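Nillura Cell Guide
Section 6: Recording drive removal runs
4 min read

Read section 5 first. Arm homed, both cameras live, disk space checked. Target is 200 good runs per case model. Short ones count if the drive ends up in the tray.

6.1 Before the first run

1. Lay the case on its side on the slatted table, open side up. Side panel off, put it out of reach of the arm.
2. Fixture tray goes left of the case. Check it sits flat.
3. Start the Prolbridge logger. New folder for each case, dont reuse one.
4. Type in operator name and case number. No name, run gets binned. 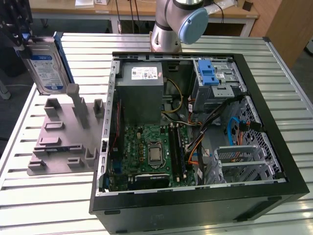 5. Set speed limit to 39 percent. Faster looks fine on screen but the jerky bits end up in the training set and Cudov learns them.
6. Press record, wait for the tone, then move.

CAUTION: Power lead out of the case before anything. Hands clear of the arm while the logger is live.

6.2 During the run

1. Bring the gripper in from above, slow over the board. Don't drag across the cables.
2. Close on the drive or its bracket. Pause. Lift straight.
3. If you slip, keep recording and try again. Recoveries are useful, Lok-yiu Hung wants more of them.
4. Look at the wrist view every few runs. Gripper should show low down with the board and the drive bay past it. If not, the mount has moved, redo 5.4.
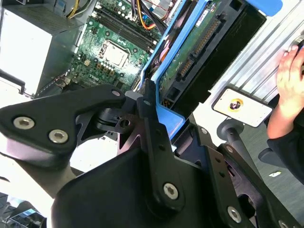 6.3 Placing and ending

Line up over the tray before you go down. Most bad runs are rushed here. If the wrist is tilted, square it up first, then lower. The blue edging on the drive bracket is the easiest thing to line up by, easier than the black fingers.

Open, back off, stop recording. Tag it good, recovered or fail.

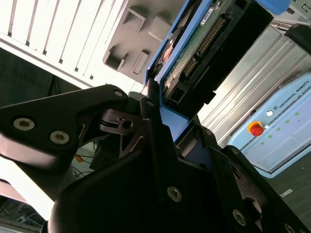

Stopping early is allowed, and an early stop is saved as a fail. Use the pause key for small stuff. For anything that looks like a crash hit the red button with the yellow ring on the light blue control box, then call Kwan-ho Leung before restarting. Do not delete the run, he needs the log.

Note: after 50 runs take a break and re-check teh camera focus. Tsang upload starts by itself when the folder closes. Leave the PC on.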